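PRESS RELEASE
For immediate use

Darnton workshop opens up its two-armed robot build, starting with the simulator

Members of the Dumdale shared workshop in Darnton are releasing the plans and practice software for Wumau, a two-armed robot they are building on a pair of benches at the back of the main room. The first download is ready this May and costs nothing.

Wumau is meant for ordinary table jobs: moving a plate, steadying a basket, passing things from one side to the other. It began as a single arm built from a Lopes kit, and the second arm was added once members saw how often a job really wants two hands – one to hold and one to fetch!

The parts list runs to 216 items, most of which can be printed or cut in any fairly well-equipped workshop. The heavier joints are bought in. Leaving those aside, the printed parts take up most of the build time, and the team suggests starting with the wrist covers, which are forgiving if a print goes slightly wrong.

Before a new movement is tried on the real arms, it is tried in simulation. Members have run 1,433 practice attempts so far, many of them from home in the evening, and everyone who takes part can load the same table and the same objects. 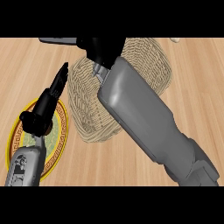 Simulator view from the Wumau project, with both arms at work over a woven basket and a patterned plate.

"We love the simulator because you can be wrong in it all evening and still have a gripper in the morning," the workshop said. "People who had never touched a robot were steering both arms on their first visit, and some of them are now soldering the cables for the real one."

The basket has become the favourite test object. Its rounded sides give the grippers far more to think about than a plain box, and members are still arguing happily over the best way to approach it.

The download includes the arm models, the table layouts and a set of 20 starter tasks. Wiring drawings will follow once they have been checked against the finished left arm. A printed build guide is also planned, with a first run of 500 copies for schools, clubs and other workshops.

Build evenings start at 7pm and are open to non-members. Tools are provided, and laptops are welcome.

ENDS

Press enquiries: Wumau project, Dumdale shared workshop, Darnton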